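How Long Does a Loaf Stay Good? A Storage Study of Home-Baked Bread

Background

I grew up in Ekdale, where my grandmother baked twice a week and kept her bread in a cloth bag on top of the refrigerator, and my other grandmother (the one in Fultwood) kept hers in the refrigerator itself and would not hear a word against it. So I came to this project with an opinion already half formed, and I want to be fair and say that at the start. The question I settled on was a small one. If you bake a plain white loaf at home, with no preservatives in it, where should you keep it so that it is still pleasant to eat on day 3?

Staling is often thought of as drying out, but that is only part of it. When bread bakes, the starch in the flour soaks up water and swells. As the loaf cools and sits, the starch slowly firms up again, and the crumb goes stiff even if very little water has left it. This happens faster at refrigerator temperatures than on the counter, and it nearly stops in the freezer. Mold works the other way – it likes a warm, damp spot – so every storage method is a trade between the two.

What I did

I baked all the loaves from one recipe, using Nosell bread flour, water, salt, yeast and a spoonful of oil. Each loaf baked for 40 minutes and cooled fully on a rack before I touched it. I had four storage methods: a cotton bag on the counter, a closed plastic bag on the counter, a closed plastic bag in the refrigerator, and a closed plastic bag in the freezer. Frozen slices were left out for 30 minutes before tasting.

For the tasting I asked 17 people from my dorm and my food science section to score slices for softness, smell and flavor. They did not know which slice came from where. I also weighed each loaf at the start and the end, on the scale in the Amini building kitchen, which is old but steady.
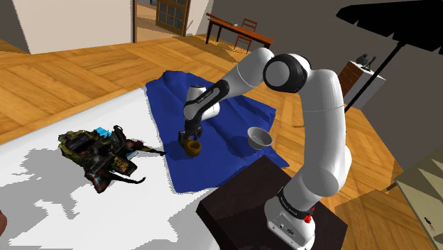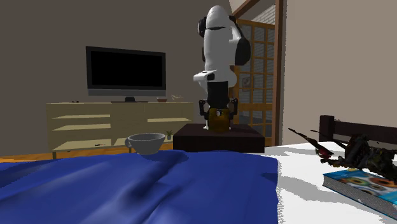

Two views showing the white arm: with the brown bowl over the blue cloth, and with the jar on the dark pedestal.

What I found

The frozen bread won, and it was not very close. Most tasters put it first for softness and several wrote that it tasted fresh, which pleased me more than it probably should have. The plastic bag on the counter came second. Its crust had gone leathery, but the inside was still soft and good for sandwiches.

The cotton bag did poorly on softness and well on crust. It lost the most weight of the four, as you would expect from cloth that lets air through. A few people liked it best of all, and I suspect they are the same people who like the heel of the loaf.

The refrigerator came last. The slices had lost hardly any weight, yet tasters called them dry and crumbly, and I think this is the most useful result in the report. The water was still in the bread, but the crumb had firmed up around it. (I have told Fultwood. It was not well received.)

Problems and things I would change

My oven runs hotter at the back, and I did not think to turn the loaves until the second batch, so the first few were darker on one side. I also stopped before any mold showed up, and a longer study would give the refrigerator a fairer chance. I baked in April, when my kitchen was mild and fairly dry. In a humid August the counter loaves might have done much worse.

I would also like to try reheating. A short time in a warm oven loosens the starch again for a little while, and some of the low scores might have come up quite a bit with toasting.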